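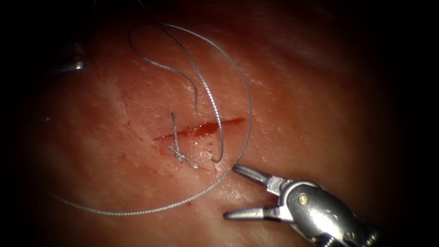
房东说，她最烦听人讲“我就是随便写写”，随便写写还用得着半夜两点敲键盘吗，楼下听得一清二楚。

我端着碗站在楼梯口，面条都坨了，只好赔笑。她说的是我给Rillby写连载的事。Rillby你可能没听过，一个小得可怜的读书网站，页面底色是淡绿的，看久了眼睛发酸。我在上头写一个开渡船的女人，写了14章，每章2000字，稿费嘛……够交水费吧。

可是房东在追！她六十多岁，不戴老花镜看不清门牌，居然每一章都看，看完还要在楼梯上堵我。

“那个女的为什么不上岸？”她问。

我说她还没想好。

“是她没想好还是你没想好？”

唉，这话问得，我一晚上没睡踏实。

故事是这样的：有条河叫因他拉速河，就是Intarasuk，名字是我从一个旧罐头上抄来的，觉得念着好听。河东边是Dovano，河西边是Lemora，两个镇子互相看不顺眼，吵了好多年，为什么吵早就没人说得清了。一种说法是为了一头牛，另一种说法是为了一口钟。开渡船的女人每天来来回回，收东岸的钱，也收西岸的钱，晚上就睡在船上。我原本打算让她在第十章嫁人的，嫁给西岸一个修伞的，连喜酒吃什么都想好了，写到跟前，她死活不肯下船。我怎么推她都不动。真的，写东西的人都懂那种感觉，你明明是管事的，结果笔下的人不理你。

房东倒是高兴，说修伞的有什么好嫁，下雨才有生意。

到了十二月，网站来信，说连载最多再给一章，要收尾。我一看就慌了，牛和钟都还没交代呢，还有那个偷了船票的小孩，还有东岸那封没拆的信。我下楼借醋，顺嘴跟房东讲了。她正在剥蒜，头也不抬，说那你就让她把船开走。

开到哪儿去？

“顺着水呗。河又不是只有两边，还有上头下头。”

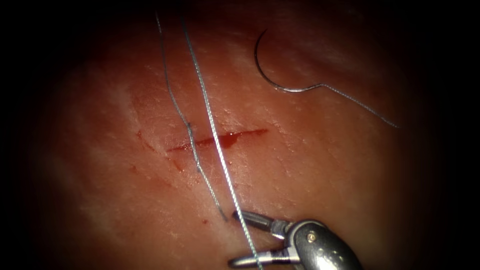 我拿着醋瓶子在她厨房里站了好一会儿。写了大半年，我光让那条船横着走了，从东到西，从西到东，一回都没想过它能拐个弯！我连下游有什么都没编过。回到楼上我就开始写，醋也忘了放，饺子就那么干吃的。

最后一章，女人天不亮就解了缆绳。船上有两岸的人托她带的东西：半袋盐，一只闹钟，一封信，还有那个小孩，他躲在油布底下，被她揪着耳朵拎出来，骂了一顿，又给了他一块饼。两个镇子的人起来一看，渡船没了，先是隔着河对骂，都说是对面偷的，骂到中午嗓子哑了，有人开始商量要不要合伙造条新的。造船要300块银元，东岸出多少西岸出多少，又吵起来了。不过总归是坐在一张桌子上吵的。

信我让她拆了。信里写的什么，我改了好几遍，最后只留了一句：家里的灯给你换过了。

发上去那天晚上我没敢下楼，竖着耳朵听楼下动静。先是电视，然后电视关了，然后很久什么声音都没有。我想完了，她不喜欢。快十一点的时候她上来敲门，递给我一碗汤圆，碗烫得我差点没接住。

她问我那小孩后来会不会开船。

我说会吧。

她说什么叫会吧，你写啊，又问下个月房租能不能早两天给，她要换热水器。

我说行。那碗汤圆是芝麻馅的，我吃了六个，剩下的放到第二天早上，又热了热，坐在桌子跟前一边吃一边给小孩想名字。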